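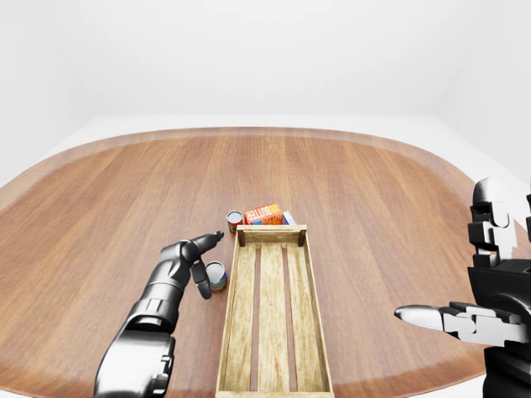

Simulated scene: grocery items and a wooden crate on an oval table

Freight and Distribution Basics
Handout 6: Detention, Dwell Time, and the Cost of Waiting at the Dock
Revised 8/18/22

Welcome back, everybody. Last time we spent the whole session on how a load gets priced from one city to another, and a good many of you stayed afterward to ask why we had skipped over what goes on at either end of the trip. That was a fair question, and this handout is my long answer to it. Please read it before you start the worksheet, and keep the rate sheet from Handout 5 nearby, as we'll be borrowing a term or two from it.

What we mean by dwell time

Dwell time is the full stretch between a truck checking in at a facility and the same truck checking out. It takes in the wait at the gate, the wait for a door, the loading or unloading itself, and the wait for paperwork at the end (which can be the most maddening part of all, with the trailer closed up and the driver standing at a window). People in the trade often say "dwell" and "detention" as though they were the same word. They aren't, and I'd like us to keep them apart in this course.

Detention is a charge. It begins when dwell runs past the free time written into the contract, and it stops when the truck is released. A truck can have a long dwell and no detention at all if the contract is generous, or if the driver showed up early and the clock hadn't started yet. We'll come back to early arrivals, I promise, as they cause more arguments than anything else on this page.

Free time and when the clock starts

For all the exercises in this unit, use two hours of free time. Real contracts vary, and you'll want to look for three things when you read one:

The starting event. Is it the gate check-in, the appointment time, or the moment the trailer touches the door? These can be very far apart on a busy morning.

The billing unit. Some contracts bill by the minute, some by the half hour, some by the full hour with everything rounded up.

The proof. A signed bill of lading with in and out times is the old standby. Many carriers now lean on location records from the truck, and a careful shipper will want to say in writing which one wins if the two disagree.

Unless the worksheet tells you otherwise, the clock starts at the appointment time or at check-in, whichever is later. So a driver who arrives at 7:00 for an 8:00 appointment starts the clock at 8:00. A driver who arrives at 8:40 for that same appointment starts it at 8:40, and in plenty of contracts gives up the right to detention altogether. Read that clause slowly!

A worked case: Travard and the Drevside warehouse

Let's take a carrier we'll be following for the rest of the unit. Travard hauls packaged food to a regional warehouse at Drevside, under a contract with the shipper, Ziółkowski. The contract gives two hours free, then charges 95 dollars an hour, billed in units of 30 minutes, with any part of a unit counted as a whole one.

The truck has a 9:00 appointment and checks in at 8:45. It is released at 1:10 in the afternoon.

Step one. Find the start of the clock. Check-in came before the appointment, so we start at 9:00.

Step two. Add the free time. Free time runs out at 11:00.

Step three. Measure what's left. From 11:00 to 1:10 is two hours and ten minutes.

Step four. Round to the billing unit. Two hours and ten minutes is four full units and part of a fifth, so we bill five units.

Step five. Price it. Each unit is half of 95 dollars, or 47.50. Five units come to 237.50.

Notice that the dwell time for this visit was four hours and twenty-five minutes, counted from check-in, and that the billed time was two and a half hours. When you're asked for one on the worksheet, please don't hand me the other. I've marked a great many papers where the arithmetic was lovely and the question had been answered sideways.

Does the charge cover the loss?

Here is where I hope we'll have a good discussion. Detention pays for the hours at the dock, at least on paper, but the driver's legal working day keeps running down while the truck sits. If those lost hours mean the next pickup is missed, the carrier may be out a whole load. Suppose the next load would have paid Travard 818 dollars. Set that beside the 237.50 from our case and you can see why a dispatcher may turn down freight going to a slow dock, even at a decent rate. (Be careful, though. The full 818 isn't all lost. The fuel and tolls for that trip weren't spent either, so you'd want to take those off before comparing.)

Shippers feel it as well, only more slowly. Carriers keep notes on which docks drag, and those notes have a way of turning up in the next round of bids.

What slows a dock down

The causes tend to be ordinary ones. Appointments get bunched into the early morning. Freight hasn't been picked and staged when the truck backs in. Pallets arrive mixed and have to be broken down and sorted by hand. A count comes up short and everyone waits while it's settled. In our Drevside case, assume the warehouse uses a booking tool called Skuseo that lets carriers choose their own slots, with no limit on how many may pick the same hour. Think about what you'd change there first, and what the carriers might say about it.

One remedy worth knowing is drop-and-hook, where the driver leaves a loaded trailer and pulls away with another. Dwell can shrink a great deal — but somebody has to own those extra trailers, and the yard needs room to park them.

For the worksheet

1. Rework the Travard case with a check-in time of 9:25. Everything else stays the same, and lateness does not cancel detention.
2. Rework it again with billing by the minute. Give your answer to the nearest cent.
3. Write a paragraph, from the shipper's side, arguing for a change to the starting event in the contract. Then write the carrier's reply.
4. Suggest one rule for the Skuseo booking page and say who would pay for it, in time or in money.

Show your times as well as your totals. Next session moves on to fuel surcharges, so bring the rate sheet again, and a calculator if you prefer one to your phone.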